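Student Robotics Board > Manipulation > Sturkau club: cup-to-coaster task, is 70 percent any good?

flatpack_fred
Our club at Sturkau has been training an arm since August for the Irkalham student meet. The task is simple to say: pick up a cup, set it on a coaster, let go, back off. We recorded 120 demos by hand and the policy now gets 70 percent on our own table. Half the club thinks we're done and should move on to stacking. I think we have a policy that knows one table and one cup. Looking for opinions from people who have been to Irkalham.

ohmsweetohm
70 percent of what? If you put the cup back in the same place every time, that number tells you very little. We went two years ago with a policy that never missed at home. It missed on the first try there and kept on missing.

flatpack_fred
The cup start gets moved around by whoever is running the test, so it depends on how bored they are. That's part of my complaint.

mudpuppy7
I'm in the same club and I'm in the "move on" half. Fred is leaving out that the early demos were bad and we never threw them out. Take those away and the number goes up. It's a first-year project. It doesn't need to work on the moon.

ohmsweetohm
How do you know it goes up? Did you retrain without them?

mudpuppy7
Not yet. It takes all night on the Skikent box and the other team has it booked until Saturday.

ohmsweetohm
So you don't know.

flatpack_fred
Putting up a wrist view so people can argue about something real.

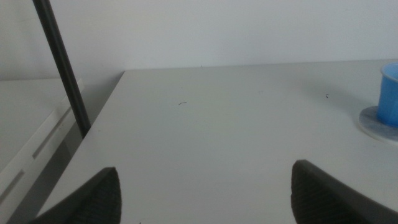 My trouble is with how we decide a run counts. Our rule says success means the cup is standing on the coaster and the fingers are clear of it, and a student calls it by eye from a chair. I wanted the wrist view to be the judge, and mudpuppy7 says it's good enough for that. Look at the right side. The blue cup is only partly in view and so is the white coaster under it, so how would you tell from this if the base is hanging over the far side? You can't. The fingers are wide open with nothing between them, fine, I'll give you the second half of the rule.

mudpuppy7
Nobody said use one single view. You use the whole run. The arm passes over the coaster on the way in and out.

gearbox_gus
Mentor at another school here, been to Irkalham a few times. The judges there don't look at your camera at all. They walk up and look at the cup. So score it the same way: stand up, walk over, look.

As for the 70, I wouldn't trust it or throw it out. Mark 12 start spots on paper, run each one, write down every miss and what kind of miss it was. Do it again on another day with a different person resetting. If the two sheets disagree badly you have your answer.

tinwhistle
Also worth asking what the policy is looking at. Your table is pale gray, the wall is off-white, and the cup is the only thing in there with any real color. I would bet lunch it has learned "go to the blue." Try a cup in another color before you call it a cup policy.

mudpuppy7
The rules say a blue cup though. Why would we train for a cup that isn't in the task?

tinwhistle
Do the rules say what color the table is? Or what else is standing around in blue? Someone will walk by in a blue shirt.

gearbox_gus
They don't say. Last time it was wood grain under yellow lights.

ohmsweetohm
Same the year we went. Half the teams were taping bedsheets over the table before lunch – and then the judges made them take the sheets off.

mudpuppy7
OK, the table part I'll accept. I still don't buy that we need to start over. The Steyn team used fewer demos than us and placed.

ohmsweetohm
Steyn placed because 7 teams showed up and most of them couldn't get their arms to home.

gearbox_gus
A bit harsh, but they did also record on three different tables. It's in their write-up.

flatpack_fred
Didn't know that about the tables. We could borrow the lunchroom ones pretty easily. I'd still want the paper test first, on the policy we have now, before anybody records anything new. Otherwise we'll have a second number I don't believe.

mudpuppy7
Fine. But I'm doing the resets, and you're not allowed to put the cup in the corner where the arm can't reach and call it a miss.

flatpack_fred
That was once.

tinwhistle
Post both sheets when you have them, including the ugly one.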